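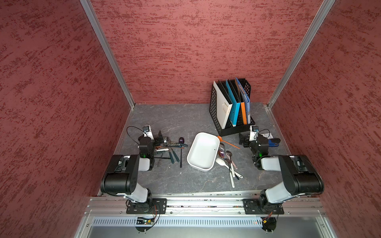 Friday, late afternoon

Back to the question of the dye bath, which has been eating my evenings for most of March. I went into this batch wanting a proper brick red on the linen, the sort of red that looks as if it has been on a wall for a hundred years, and what I keep getting is a polite salmon. The walls up there have the red I mean, streaky and mottled with a darker red running through it, and I would be a happy person if I could get even one yard of cloth to come out with that unevenness. A flat red is easy enough if you buy it in a packet. A red with some weather in it is another matter, and I suspect it has more to do with how the cloth is folded and how crowded the pot is than with anything I put in the water.

So, what I did this week. The madder was the new bag from Jovus, ground a little coarser than the last one, and I soaked it overnight before it went anywhere near the heat. The linen is the heavy Bramholm, scoured twice, then mordanted with alum after a tannin bath. Dry weight of the cloth was 532 grams for the whole lot, cut into four pieces so I could pull them at different times. I used 200 grams of madder for the first pot and 200 again for the second, so that the only thing different between the two would be the water. First pot was straight from the tap, second pot was rainwater from the barrel with nothing added.

The tap water pot won by a mile. Our water is hard and madder loves it, and I knew that, I have written it in this very notebook at least twice, and yet I still had some romantic notion about rainwater. The rainwater pieces came out a soft orangey peach. Pretty, and I will find a use for them (napkins, probably, or the lining of something), but a long way from brick.

I held both pots low and slow. The thermometer on the big pot reads high, so please, whoever uses it next, check it against the little glass one before you trust it. I let the first pot creep up too far in the last half hour while I was on the phone with Dutero about the late delivery of silk, and the piece that stayed in longest has a brown cast to it that I don't love. It might grow on me once it's ironed. Things often do. 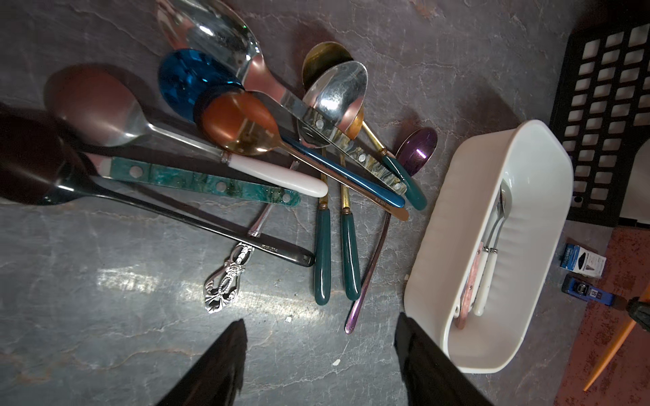 The folded piece is the one I keep going back to. I accordion-pleated it, tied it loosely in three places with cotton string, and pushed it down under the others where it couldn't move much. When I opened it up there were darker bands wherever the cloth had been free and paler cloudy patches in the folds, and the edges between them are soft, with none of that hard line you get from clamping. It isn't as dark as I was hoping but the character is right. I think if I tie it looser still and give it a second dip the next day, turned the other way, the pale parts will fill in and the bands will deepen. Colleagues who like a crisp resist will hate it. I have pinned it on the line by the window so everybody can be rude about it in person.

An iron dip is the other thing to try. Just a pinch, in a separate bucket, and in and out quickly, because I ruined a lovely scarf length last fall by wandering off to make tea. Iron would pull the red down toward that darker streak, and if I only dip the edges of the folded bundle I might get the two reds in one cloth. Worth a small test on scraps before I risk a full piece.

The Vương order is still waiting on all this, of course. They want table runners, and they said "warm red, nothing too even," which is a very nice thing to hear from a customer until you have to do it the same way on every runner. I quoted them 3,778 for the full set, and I'd like the samples to go out before I lose my nerve about the price. I will send the tap water piece, the folded one, and a strip of the brownish one too, as people surprise you.

Leftovers: the first bath still has plenty of color in it, so I've strained it and put the lid on. There is wool in the blue crate that would take a nice coral from it. Please don't pour it out over the weekend. The spent madder is drying on the screen by the back step, and the string wants rinsing before it goes back in the drawer.

To do next: second dip on the folded piece, iron test on scraps, order more alum, label the jars.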